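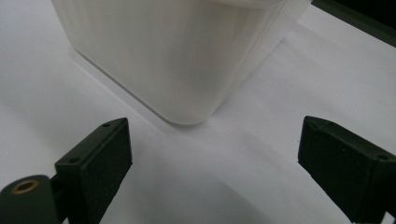
Stellenausschreibung: Mitarbeiterin/Mitarbeiter Behältermanagement und Packplatz (w/m/d), 62 %

Die Favia Gebindelogistik betreibt am Standort Galleck ein Lager für Mehrwegbehälter aus Kunststoff. Kundinnen und Kunden aus Lebensmittelverarbeitung, Laborbedarf und Versandhandel beziehen bei uns Behälter im Umlaufverfahren, geben sie nach Gebrauch zurück und erhalten sie gereinigt, geprüft und sortiert wieder ausgeliefert. Der Bestand umfasst derzeit 163 Behältertypen, vom flachen Einsatz bis zum grossen Stapelbehälter mit Deckel.

Für die Abteilung Behältermanagement suchen wir zum nächstmöglichen Zeitpunkt eine zuverlässige und sorgfältig arbeitende Person. Die Stelle ist unbefristet. Das Pensum beträgt 62 % und verteilt sich auf vier Arbeitstage; der Montag ist wegen des Wareneingangs fester Arbeitstag.

Ihre Aufgaben

Sie nehmen zurückgegebene Behälter am Wareneingang entgegen, gleichen sie mit dem Lieferschein ab und erfassen Abweichungen im Bestandssystem Baek. Eine Einführung in das System erfolgt während der ersten beiden Arbeitswochen.

Nach der Reinigung führen Sie die Sichtprüfung durch. Geprüft wird an den hellen Prüftischen in Halle 2. Zu kontrollieren sind insbesondere Boden, Eckradien, Stapelrand und Griffzonen. Behälter mit Rissen, Ausbrüchen, bleibenden Verfärbungen oder verzogenen Rändern werden ausgesondert und mit dem entsprechenden Schadenscode versehen. Leichte Gebrauchsspuren ohne Einfluss auf Dichtheit und Stapelbarkeit sind zulässig. Die Entscheidung im Einzelfall liegt bei Ihnen; in Zweifelsfällen steht Ihnen die Schichtleitung zur Verfügung.

Sie stellen Behältersätze gemäss Auftrag zusammen, ordnen Deckel und Einsätze zu und verpacken die Sätze für den Versand. Dazu gehört auch das Bereitstellen auf Paletten einschliesslich Etikettierung und Ladungssicherung.

Sie halten Ihren Arbeitsplatz und die zugehörigen Regalzonen in Ordnung, füllen Verpackungsmaterial nach und melden Mindestbestände. Zweimal jährlich, im März und im September, wirken Sie an der Inventur mit. Während der Inventur gelten abweichende Arbeitszeiten, die mindestens vier Wochen im Voraus bekannt gegeben werden.

Bei Bedarf unterstützen Sie die Kolleginnen und Kollegen der Reinigung. Die Bedienung der Waschanlage selbst gehört nicht zu den Aufgaben dieser Stelle, wohl aber das Auflegen und Abnehmen der Behälter am Förderband.

Ihr Profil

Eine abgeschlossene Ausbildung in der Logistik ist erwünscht, aber keine Voraussetzung. Bewerbungen von Quereinsteigerinnen und Quereinsteigern werden gleichwertig berücksichtigt, sofern Erfahrung in einer vergleichbaren praktischen Tätigkeit vorliegt, beispielsweise in der Kommissionierung, der Hauswirtschaft, einer Grossküche oder der Qualitätskontrolle.

Sie arbeiten genau, auch bei sich wiederholenden Abläufen, und verfügen über ein gutes Auge für kleine Beschädigungen. Eine ausreichende Sehleistung, gegebenenfalls mit Sehhilfe, wird vorausgesetzt. Die Tätigkeit wird überwiegend im Stehen ausgeführt und ist mit regelmässigem Heben verbunden; für grössere Gebinde stehen Hebehilfen bereit.

Deutschkenntnisse auf Niveau B1 sind erforderlich, damit Sie Prüfanweisungen lesen und kurze schriftliche Meldungen verfassen können. Grundkenntnisse im Umgang mit einem Tablet oder Handscanner sind von Vorteil. Ein Staplerausweis ist nicht notwendig. Wer ihn erwerben möchte, kann dies nach der Probezeit auf Kosten des Betriebs tun.

Arbeitszeit und Vergütung

Die reguläre Arbeitszeit liegt zwischen 7.00 und 15.30 Uhr. Schichtarbeit und Wochenendeinsätze sind nicht vorgesehen. Die Einteilung der Arbeitstage erfolgt im Quartalsplan - Wünsche können jeweils bis zur Mitte des Vormonats eingereicht werden.

Die Vergütung richtet sich nach der betrieblichen Lohnordnung, Funktionsgruppe Lager und Prüfung. Einschlägige Berufserfahrung wird bei der Einstufung angerechnet. Hinzu kommen ein dreizehnter Monatslohn, fünf Wochen Ferien sowie ein jährlicher Beitrag von 538 Franken an die Fahrkosten mit öffentlichen Verkehrsmitteln. Arbeitskleidung und Sicherheitsschuhe werden gestellt und vom Betrieb ersetzt. Die Reinigung der Arbeitskleidung übernimmt eine Wäscherei.

Die Probezeit beträgt drei Monate. In dieser Zeit werden Sie von einer erfahrenen Person aus der Abteilung begleitet. Nach sechs Wochen findet ein Zwischengespräch statt, dessen Ergebnis schriftlich festgehalten wird.

Der Arbeitsort

Das Lager in Galleck ist mit dem Bus ab Bahnhof erreichbar, die Haltestelle Pluvmont liegt wenige Gehminuten vom Personaleingang entfernt. Für Fahrräder besteht ein überdachter Abstellplatz. Autoparkplätze sind nur in begrenzter Zahl vorhanden und werden nach Anfahrtsweg vergeben.

Den Mitarbeitenden steht ein Aufenthaltsraum mit Küche zur Verfügung. Die Hallen sind ganzjährig temperiert. Der Zugang zum Prüfbereich ist ebenerdig, der Aufenthaltsraum über einen Lift erreichbar. Höhenverstellbare Prüftische sind an vier Plätzen eingerichtet.

Bewerbung

Bitte senden Sie Ihre Unterlagen unter Angabe der Kennziffer 596 an die Personalabteilung, zuhanden von Frau Paraskevi Economou. Erforderlich sind ein kurzes Anschreiben, ein tabellarischer Lebenslauf sowie Arbeitszeugnisse, soweit vorhanden. Auf ein Bewerbungsfoto bitten wir zu verzichten. Unterlagen in Papierform werden nicht zurückgesandt; reichen Sie daher bitte ausschliesslich Kopien ein.

Fachliche Fragen zur Tätigkeit beantwortet Herr Cyrill Zürcher, Leiter Behältermanagement, werktags zwischen 9.00 und 11.00 Uhr über die Telefonzentrale. Fragen zur Barrierefreiheit des Arbeitsplatzes richten Sie bitte an Frau Si-eun Bae.

Geeignete Bewerberinnen und Bewerber werden zu einem Gespräch und anschliessend zu einem halben Probearbeitstag eingeladen. Der Probearbeitstag umfasst eine Einweisung in die Sichtprüfung, das Zusammenstellen eines Behältersatzes nach Auftrag und einen Rundgang durch die Hallen. Er wird pauschal entschädigt. Sicherheitsschuhe können ausgeliehen werden - teilen Sie uns dafür bitte vorab Ihre Schuhgrösse mit.

Ihre Angaben werden ausschliesslich für das Auswahlverfahren verwendet und nach dessen Abschluss gelöscht. Sofern Sie mit einer längeren Aufbewahrung im Hinblick auf künftige Ausschreibungen einverstanden sind, vermerken Sie dies bitte im Anschreiben.

Bewerbungen von Personalvermittlungen werden für diese Stelle nicht berücksichtigt.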